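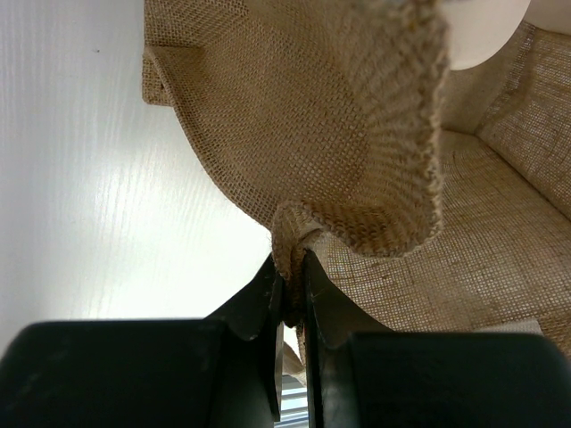

According to wattimena_returns, you should ask to see the hours before you believe anything else, and after reading the whole thread I think that reply deserved to be first. My post is below for anyone who missed it.

Is the "nobody loses hours" promise worth anything?
Posted by bagroom2 on June 23, 2022

I work at Pellton, where we fold, line and pack burlap bags and baskets by hand. Management is bringing in a gripper arm from Flusow to open the bags and hold the edge while one of us drops the goods in. The line we keep hearing is that it will "take the boring part." There are 4 of us on the bench now. From October the plan says 2 on the bench and 2 "supporting the cell."

My doubts are these. Burlap is floppy and it frays, and every hem comes in a bit different. I can feel when I've got one layer or two. I don't see how two plastic fingers do. And the boring part is also the part where you get to rest your head. If the machine has that, I get the fiddly stuff all shift. Has anyone been through this? What should we be asking before October?

wattimena_returns
Ask to see the hours. We had the same talk at the Wattimena warehouse when they put an arm on returns. Jobs stayed, true. Overtime went, and the "support" people were moved to a lower pay line because on paper they weren't packers anymore. Get the job title and the rate in writing before you train on it. Ask too who gets blamed when it drops one. For us the missed picks went on the operator's sheet for the first two months, until enough people complained.

On the fabric, you're partly right. Ours was fine with stiff cartons and bad with anything soft. It would get hold of an edge and pull, and then you had a bag that was open on one side and crumpled on the other. The sales demo was 200 bags from the same bale, pressed flat. Ask them to run yours, straight off the delivery, with your own people watching – and ask how many times someone had to reach in and fix it. That number never makes it onto the slides.

zelixfan1231
I think people are too negative about this stuff. We have a Zelix system and it's great, my wrists don't hurt now. Just give it a chance.

tablesaw_tess
Glad about the wrists, but different work. What does yours pick up?

I'd add the pace question to what was said above. When a person holds the bag, the two of you settle on a speed. When the arm holds it, somebody in an office sets the speed, and it tends to creep up. Find out who can change it and whether the bench can slow it down without asking. Our lead could, the rest of us couldn't, and he was on break a lot.

bagroom2
Thanks. I asked about the rate today and was told it's "still being looked at." I've asked for that in an email.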